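Friday, late. Selma and I finally sat down with the Damgaard quote this afternoon, the one I've been carrying around in my bag since the start of May, and we went through it line by line with far too much coffee. The second pair of grippers comes to 1,518, and that's before the spare fingers, which I'd forgotten to ask for (again!). Tadeusz thinks we should wait for the fall budget. I love him dearly, but he says that about everything.

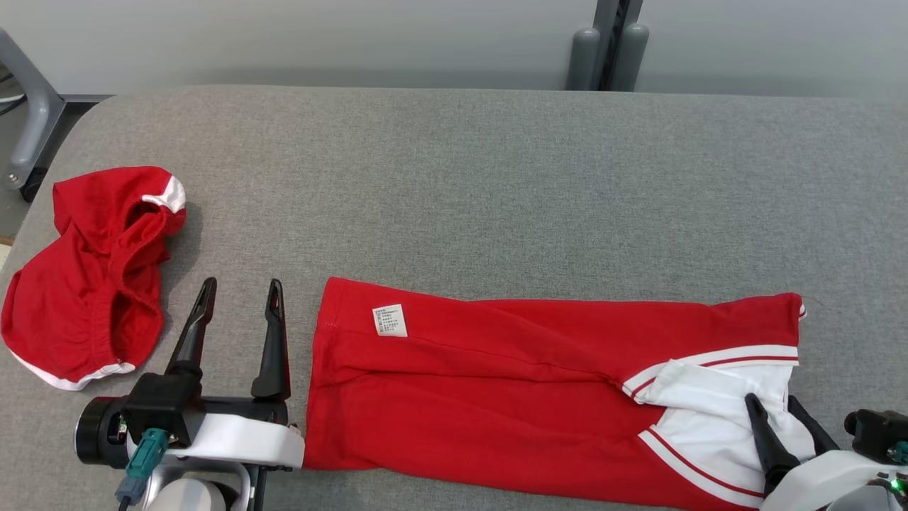
The red and white pieces on the gray felt, both grippers in close.

I put down 300 for more table felt and a box of secondhand clothes — the stripier the better, I told Selma, and she wrote that in the margin. If Ornby will take 8 weeks on delivery, I can live with it. I'll call them Monday morning and try to be brave about the shipping.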